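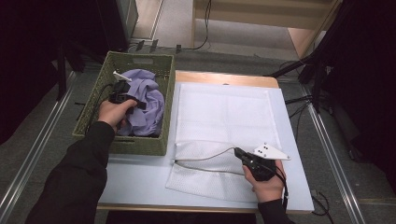

Cable was the item A-yeong Ham wanted visitors to watch, and she told the first group as much before anyone had found a place to stand. Cloth forgives a poor grip, she said; a cable swings, springs back and ends up somewhere else.

The remark opened the visitor afternoon held by Won at its Prirkby site on March 8, 2022. The program covered one subject: how handling tasks are demonstrated by people using hand-held grippers, and how those demonstrations are prepared for use in training robot arms. Visitors were admitted in groups of six, with 40 minutes allotted to each group.

The demonstration station consists of a table between two aluminum floor rails. The operator works with a gripper in each hand. Marker plates are fitted to the tools and are used to recover the position and angle of each one during a take. The task on show was handling a thin gray cable over a white textured cloth, with a woven basket alongside holding a second, lavender cloth.

The cable task is divided into approach, grasp, transfer and release. An operator may restart a take at any point before the grasp. After the grasp the take is kept, including takes in which the cable slips, and the outcome is entered by hand. Takes are limited to 90 seconds. Those that run longer are stored separately and reviewed at the end of the week.

Mal-soon So presented the part of the program dealing with surfaces. A textured cloth gives the cable something to settle into, and the cable can then lie at a different height from one grasp to the next. On a bare tabletop the height is nearly constant, and a model trained on that data alone tends to close its fingers too low or too high when the surface changes. The group has therefore made uneven cloth a standard condition, along with flat cloth and bare table. 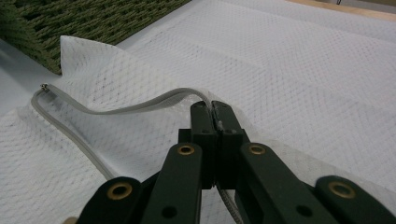 Would it not be simpler to pull the cloth flat first, a visitor from the second group wanted to know. So replied that flattening is recorded as a separate task with its own start and end conditions, and that combining the two had made the cable takes harder to label. The same visitor asked about thicker cable. Two larger diameters are planned, but no takes have been recorded with either.

Fingertip placement took up much of the remaining time. Operators are asked to close the pads squarely on the cable and to avoid catching a fold of cloth with it. A take in which cloth is caught is marked as a mixed grasp. Mixed grasps are left out of the first training run and added back in the second, and the two results are compared.

Software for aligning the two gripper tracks is supplied by Pikatura. The version now installed corrects for short gaps in marker visibility, which occur mainly when one hand passes over the other or reaches down into the basket — the older version discarded the whole take. Forico supplies the replacement finger pads. Pads are changed after 28 hours of use whether or not wear can be seen, and the change is written in the station log with the operator's initials.

Over half of the questions submitted on cards concerned operator fatigue. Ham said that shifts at the station are kept short and that operators alternate between recording and labeling. Tool weight is under review, and a lighter handle will be tried once the present series of cable takes is finished.

A second visitor afternoon is planned for November. It will cover playback of the recorded tasks on a pair of fixed arms, using the same table layout. Places will again be assigned by group, and requests should name the session preferred and any questions to be answered at the station.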